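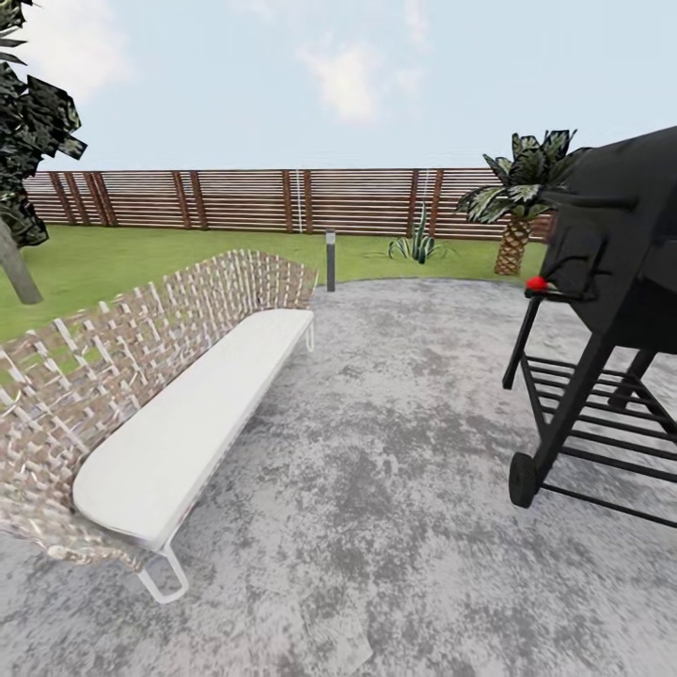
Yard Pickup on the Class Simulator: Tips from a Doubtful Parent Helper

I help out with the Sukeo after-school robotics class, and I came to it thinking a person with a bucket could clear any backyard faster than an arm. I still think so. But the kids have to turn in a yard pickup project, so these are the tips I keep repeating at the shop tables.

Last updated 8 November 2023

Start with the patio picked up
Before any run, decide what counts as clutter. A bench and a charcoal grill are not clutter, and a team that leaves them off its keep-out list will lose an afternoon to it. Write the list on paper. Tape it to the monitor.

Don't believe the first good run
One clean pickup means very little. The October team had a lovely one on their first day and spent the next two weeks trying to get it again. Ask for 10 in a row from the same starting point, then move the object a hand's width and ask for 10 more. If the second batch falls apart, the first was luck.

Go slow over grass
Texture plays tricks on the camera side of the software. A black bottle on a green lawn ought to be the easy case, and a green ball on top of it makes things harder than any of the kids expect. Try the color filter with the ball there and with it gone before you trust it.

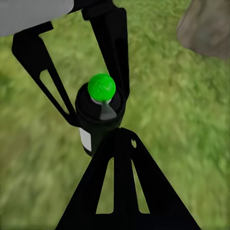 Norbert Doležal thinks I am too hard on the filters. He wrote to say his Trilari group got theirs working by throwing out color altogether and going by outline, and that the students learned more from one bad outline than from a month of tuning greens. Maybe so. I would like to see his log before I change the handout.

Keep a log, and keep the bad rows
Date, start position, what you changed, held or dropped. Four columns will do. Last term's team logged 252 tries and deleted the ugly ones the night before judging, so when the judge asked how often it failed, they had to guess. She was not impressed - neither was I.

Change one thing at a time
Finger angle or approach speed, never both. I don't care how sure you are. Teams that change two settings come back with a story about which one helped, and the story changes depending on who tells it.
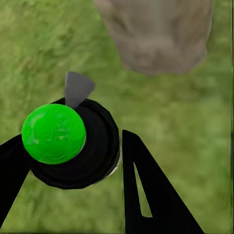
Do you need the paid Lukáč physics pack for the class project?
Save your money. The free settings are good enough for club work, and a team that can't explain its friction value on the free version won't explain it any better on the other one.

Watch the finish as well as the start
Kids stop looking once the fingers close. Have one student call out the moment of lift and another call out the release, and write down both.
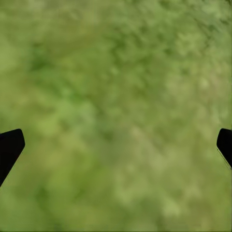 Camera views get pasted into the final report far too freely. The Novach league allows up to 18 pages, and I have seen half of that go to stills with no caption. A view of two black fingers spread wide over blurry green, with nothing between them, could come from before a grab or after a drop, and a judge has no way to tell which. Put the log row number under every still. If there is no row for it, leave it out.

Borrow a real bottle
Bring one from the kitchen, any size, and have each student pick it up with two pencils. Most of them squeeze too high and tip it. Ten minutes of this beats a slide show on grip points, and it costs nothing.

Back up to a stick at the end of each session and label it with the team name. Masking tape works fine. The glossy labels peel.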